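# Wrist fisheye: policy is good in replay but fails when the view is full of one shiny surface

Asked by **Emília Hrubý** · tags: imitation-learning, wrist-camera, data-filtering

I am training a small visuomotor policy from demonstrations made with a hand-held gripper. The fisheye camera sits on the gripper and it is the only camera. I have 300 demonstrations of kitchen tasks, and the policy predicts relative poses with an observation history of 2 frames.

Far from the object everything is fine. The problem comes in the last part of the approach, when one smooth surface covers most of the view. There the predicted motion becomes very small and changes direction from step to step. On the validation episodes the action error looks normal, so I did not notice it until I ran on the arm.

I went through the demonstrations and many have moments of this type:

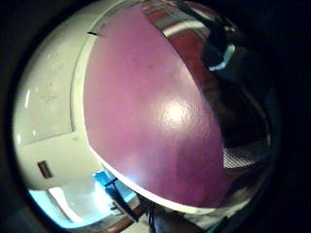 *Close approach from the training set. The glare spot is a little right of center.*

My first idea was to remove all such frames with a simple rule on image texture. I did this on Sunday and trained again. The result became worse: now the arm stops earlier, before it comes close at all. I also tried brightness augmentation, with no visible change.

My questions:

1. Is it correct to filter these frames, or should they stay?
2. Can the glare be a problem by itself? My suspicion is that the network follows the bright spot, but I do not know how to prove it.

The encoder is pretrained and not frozen. Training is 3000 steps per run, because I share the machine.

---

### Answer 1 (accepted)

**Lungile Ndlovu**

Please keep the frames. If you cut them, the policy has never seen the close range, and stopping before it is what I would expect from the data you left.

I had a similar case in our Wallo experiments and the cause was the history length. With 2 frames at full camera rate, two close views of a smooth surface are almost the same picture, so the network cannot tell if it is moving in or moving out. Far away there is enough background to see this, but near the surface only the edge of the view carries information. In your picture I would look at the white rim and at what is outside it. The large purple area gives very little.

So I suggest these changes, one at a time:

- Keep 2 frames but take them further apart. We used a gap of 4 camera frames.
- Check your crop. If you use random crop or center crop on a fisheye picture, you may be throwing away the only useful part. Resize the full circle instead.
- Give the relative gripper pose of the past frame as an input, if you do not do it yet.

About the glare: take a validation frame, paint over the bright spot with the color near it, and run both versions. Then move the spot to the other side and run again. If the predicted direction follows the spot, you have your proof. Do it on many frames, one frame tells you nothing.

And split your validation error by distance to contact. The average over an episode is dominated by the long easy part, so it hides exactly this failure.

> **Emília Hrubý:** Thank you, it was center crop! I did not think about it because it came with the encoder config. I put the frames back and trained with the full circle. The approach is much smoother, but sometimes it still hesitates. The spot test gives a small effect – the direction changes on some frames, not on most. I will try the frame gap next.

> **Lungile Ndlovu:** Good. Change only the gap in the next run, otherwise you will not know what helped.

---

### Answer 2

**Kenneth Salazar**

3000 steps is short if the encoder is not frozen. Did the loss go flat? I would train longer before changing anything else.

---

### Answer 3

**Tonantzin Figueroa**

Polarizing filter on the lens. It removes part of the reflection, but not on every surface and you lose light. Also your old demonstrations will not match the new ones, so maybe only if you plan to record again.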